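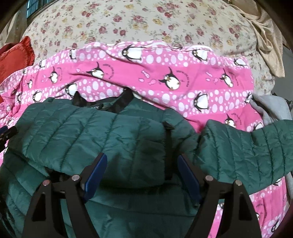
Who can apply to take part in the Mavamstead Bedroom and Clothing Care Study?

Anyone aged 18 or over who makes their own bed and looks after their own clothes at home may apply. Renters, owners and people living in shared houses are equally welcome.

Last updated: 16 May 2019
Reading time: 2 minutes

Gandow Household Research invites applications from 30 participants for a study of everyday bedroom tidying. The study concerns the folding of quilted jackets and other bulky clothing, the straightening of blankets and printed bedspreads, and the placing of cushions once a bed has been made. Beds dressed in several layers are of particular interest — a patterned blanket over a floral cover, for instance, with a coat left on top.

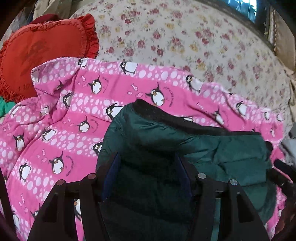 What participation involves

Participants will attend 2 sessions in September at the Kong Street rooms, Mavamstead. In each session they will be asked to fold and put away clothing, and to make up a bed in their usual manner. No particular method is taught or preferred. A short written questionnaire on storage and laundry habits follows the second session.

Applicants must be able to stand, bend and lift a winter-weight blanket comfortably. Please advise us of any allergy to wool, feather or washing powder.

Payment

An honorarium of $146 is paid on completion of both sessions. Travel costs within Mavamstead are not reimbursed.

How to apply

Applications should be made in writing to Aníbal Quispe, Study Coordinator, Gandow Household Research, Surkari Building, Mavamstead. Please include your name, a daytime telephone number and the session times that suit you. Applicants will receive a reply within 8 working days.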